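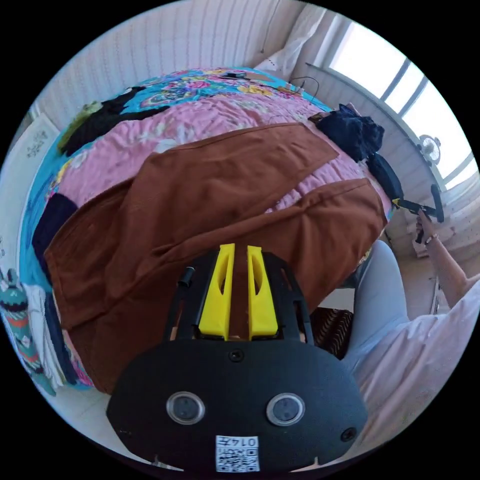 19 nov 2020

Hoy por fin me he sentado con el replanificador, después de tres días diciendo que lo haría «en cuanto acabase con lo otro», y lo otro, claro, no se acaba nunca. Me he preparado un café enorme, he puesto el portátil en la mesa de la cocina y he abierto los registros de las demostraciones de doblado, que ya son 429 entre todas las camas y todas las prendas. Me sigue gustando mucho esta parte, lo confieso, aunque me deje los ojos hechos polvo.

El asunto del día era la prenda marrón. Extendida sobre la colcha rosa, con ese borde largo en diagonal, a mí me parece lo más fácil del mundo: tela de un solo color, bordes claros, espacio de sobra alrededor. Pues Tondell, nuestro segmentador, ve la costura y decide que ahí termina la tela. Me devuelve dos prendas, tan contento, y el planificador le cree y propone agarrar justo por el medio. Las flores de la cubierta azul, que eran lo que me quitaba el sueño, las resuelve sin despeinarse. ¡Con lo que me preocupaban a mí las flores!

He probado primero lo perezoso, que es subir el umbral de fusión entre regiones vecinas. Une la prenda marrón, sí, pero también me junta en una sola masa la ropa oscura amontonada en las esquinas, y eso para planificar agarres es peor todavía. Luego he llamado a Xuân Phí, que estaba comiendo y me ha atendido igual — qué paciencia tiene conmigo — y me ha dicho que dejara en paz el umbral y mirase el suavizado de la profundidad. Una costura apenas levanta un par de milímetros y un borde de verdad cae hasta la colcha, o hasta más abajo si la tela cuelga por delante del colchón. Tenía toda la razón. He añadido ese término al coste y de los 377 fotogramas de prueba con costuras marcadas ya solo parte mal un puñado, casi todos en contraluz, con la ventana comiéndose media imagen.

Lo de la ventana me lo dejo apuntado para mañana. La exposición automática se va al blanco y la pose estimada da un saltito al volver, y ese saltito luego lo hereda la trayectoria entera. Plorner lo filtra, en teoría, pero con un retraso que me hace poca gracia: 586 milisegundos en el peor caso, una eternidad cuando los dedos están a punto de cerrar. Quiero ver si puedo fiarme más de la inercial en esos tramos y menos de la imagen, sin tocar el resto.

Por la tarde he lanzado el reentrenamiento de la política con las máscaras nuevas. Va por la época 12 y la pérdida baja con una calma que me pone nerviosa, así que he cerrado la gráfica y me he ido a dar un paseo por el río, bien abrigada. He vuelto con pan y con la idea, tonta quizá, de pesar más los primeros instantes del cierre, que es donde las manos humanas corrigen sin darse cuenta.

Pendiente: renombrar de una vez las carpetas que arrastramos desde marzo, contestar a Fistwood sobre el formato de las máscaras y mandarle a Xuân Phí los contraluces para que los mire con calma. Y llamar a mamá, que se me pasó ayer.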